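3 Objektbestand und räumliche Anordnung

3.1 Kleiderbügel

Die Kleiderbügel bilden in der vorliegenden Untersuchung eine eigene Objektklasse, obwohl sie in den meisten Inventaren von Wohntextilien lediglich als Zubehör geführt werden. Der Grund liegt in ihrer Doppelfunktion. Ein Bügel ist einerseits Träger eines Kleidungsstücks und andererseits, im leeren Zustand, ein Gegenstand mit eigenem Platzbedarf, der abgelegt, aufgehängt oder gesammelt werden muss. Van der Linden und Whitfield haben in der Vorstudie Vikcombe darauf hingewiesen, dass leere Bügel in Haushalten überdurchschnittlich oft an Orten liegen, die für sie nicht vorgesehen sind.

Erfasst wurden Bügel aus Holz, Kunststoff und Draht. Für die Auswertung wurde jedes Exemplar in zwei Teile zerlegt gedacht: den Körper, der die Schulterpartie aufnimmt, und den Haken, der die Verbindung zur Stange herstellt. Bei Holzbügeln unterscheiden sich beide Teile in Querschnitt und Oberfläche erheblich. Der Körper ist in der Regel geschwungen und an den Kanten gerundet, der Haken besteht aus dünnem Metall. Die Lage eines solchen Bügels lässt sich daher aus der Frontalansicht leicht, aus der Kantenansicht dagegen nur eingeschränkt bestimmen (Abbildung 4).

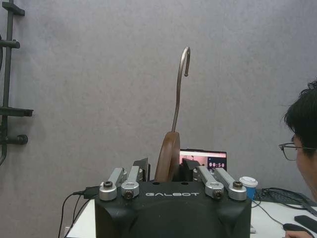
Abb. 4: Holzbügel mit Metallhaken, Körper nahezu in Kantenansicht.

In der Kantenansicht entfällt das wichtigste Merkmal der Klasse, nämlich die Spannweite der beiden Schulterarme. Als verwertbare Merkmale verbleiben die gerundete Oberkante, die rötlich-braune Maserung und der Verlauf des Hakens, dessen offenes Ende in Abbildung 4 nach unten zeigt. Für die manuelle Annotation wurde festgelegt, dass ein Bügel auch dann der Klasse zuzuordnen ist, wenn nur ein Schulterarm und der Hakenansatz erkennbar sind. Fehlt der Haken vollständig, wird das Objekt als unbestimmtes Kleinteil geführt.

Der Bestand umfasst 1327 Einzelbeobachtungen. Mehrfachbeobachtungen desselben Bügels wurden beibehalten, sofern sich Lage oder Blickrichtung zwischen zwei Aufnahmen geändert hatten. Die Annotation erfolgte durch zwei Personen unabhängig voneinander; abweichende Zuordnungen wurden jeweils am Donnerstag gemeinsam durchgesehen und bei fortbestehender Uneinigkeit aus der Auswertung genommen. Besonders häufig betraf dies Bügel, die unter Textilien lagen.

Zur Beschreibung der Lage dienen drei Zustände. Als „hängend“ gilt ein Bügel, dessen Haken eine Stange, eine Kante oder einen Griff umschließt. Als „liegend“ gilt ein Bügel, dessen Körper flächig aufliegt. Alle übrigen Fälle, darunter gehaltene, angelehnte und verkantete Exemplare, bilden die Restklasse „frei“. Der Bügel in Abbildung 4 gehört zu dieser Restklasse: Der Körper ist aufgerichtet, der Haken weist mit leichter Neigung nach oben. Eine feinere Untergliederung wurde in der Vorstudie erprobt und wieder verworfen, da die Übergänge zwischen angelehnten und verkanteten Bügeln von den Annotierenden nicht zuverlässig getrennt werden konnten.

Für den Reibungsversuch an der Stange wurden zusätzlich drei Bügeltypen unter der Bezeichnung Dura mit einer Zusatzmasse von jeweils 400 g belastet. Die Ergebnisse sind in Abschnitt 5 dargestellt und gehen in die räumliche Auswertung nicht ein.

3.2 Standgeräte und freie Bodenfläche

Neben den beweglichen Kleinobjekten wurden Gegenstände aufgenommen, die auf dem Boden stehen und den Zugang zu Aufhängung oder Ablage beeinflussen können. Hierzu zählen Kisten, Wäscheständer, Stehleuchten und Heizgeräte. Maßgeblich für die Aufnahme war die Grundfläche; als Untergrenze wurde eine Kantenlänge von 100 mm festgelegt.

Heizgeräte auf Rollen nehmen innerhalb dieser Gruppe eine Zwischenstellung ein. Sie sind ohne Werkzeug zu versetzen, werden im Kartierungsschema Nodex jedoch mit einer festen Position eingetragen. Dieses Vorgehen ist für die Dauer eines Durchgangs vertretbar. Zwischen zwei Durchgängen muss die Position neu bestimmt werden, auch wenn der Raum im Übrigen unverändert geblieben ist. Im September führte das Versäumnis dieser Neubestimmung zu fehlerhaften Abständen in 5 Raumplänen, die anschließend korrigiert wurden.

Das hohe, weiße Panelheizgerät in der folgenden Ansicht ist ein Beispiel für ein Standgerät mit kleiner Bodenberührung. Die gelochte Vorderseite bildet eine große senkrechte Fläche, während die Last über kleine Rollen auf den hellen Holzboden übertragen wird. Eine Kartierung, die allein die Berührungspunkte am Boden berücksichtigt, unterschätzt den beanspruchten Raum. Eingetragen wurde deshalb bei allen Standgeräten die senkrechte Projektion des gesamten Korpus. Für angrenzende Textilien, etwa den grauen Stoff in derselben Ansicht, wurde keine Projektion gebildet; ihre Kontur ist nicht formstabil und wird nur als Randbereich vermerkt. Der rote Kasten im Hintergrund ging mit seiner sichtbaren Kontur in die Kartierung ein. 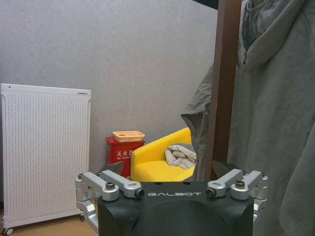 3.3 Abgrenzung der Ablagezonen

Eine Ablagezone ist definiert als zusammenhängende Fläche, auf der Textilien oder Bügel abgelegt werden können, ohne dass ein anderes Objekt versetzt werden muss. Die Definition schließt Sitzmöbel und Fensterbänke ein, sofern deren Oberfläche nicht dauerhaft belegt ist. Oberseiten von Heizgeräten sind unabhängig von ihrer Abmessung ausgeschlossen.

Die Grenzen wurden zunächst aus dem Raumplan abgeleitet und danach vor Ort geprüft. Abweichungen von über 100 mm führten zu einer erneuten Vermessung. Als schwierig erwies sich die Abgrenzung bei überhängenden Stoffen, deren Saum in eine benachbarte Zone reicht. In diesen Fällen wurde das Textil derjenigen Zone zugeordnet, in der der größere Teil seiner Auflagefläche liegt. Die von Whitfield für das Teilprojekt Villca vorgeschlagene anteilige Zuordnung liefert bei gefalteten Stücken vergleichbare Werte, verlangt aber eine vollständige Kontur und war daher für verdeckte Objekte nicht anwendbar.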